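**Winter hours and the coat drive**, December 2022

The Penunlow building keeps shorter hours until the new term. Doors open at 9 and the front desk closes at 4. If you need to get in later, call Estíbaliz Goicoechea at extension 259 before noon and she will leave your name with security. 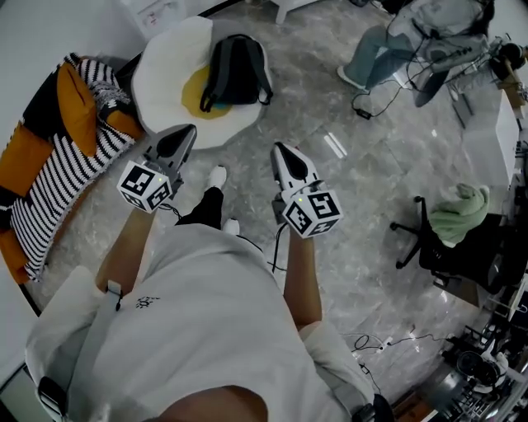
*Two grippers in hand, second floor.*

The coat drive brought in 400 items, up from last winter. Kandpal lent us the van again and made both trips to the shelter. Children's sizes went first, so if you have any at home, please keep them for the January collection. Gloves and hats are welcome too. We can't take shoes.

Parking on the north side is closed while Rikska repairs the drains. Use the lot behind Ninora and walk through the side gate. The code is the same as before.

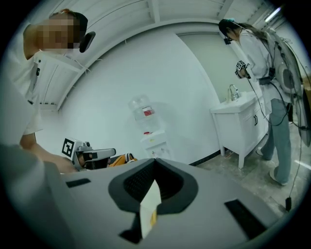

The gate sticks in cold weather, so give it a firm push and check that it latches behind you. Bikes can stay in the covered rack, which has 26 spaces. Anything left there over the break needs a tag with a name and phone number. Tags are in the tray at the front desk.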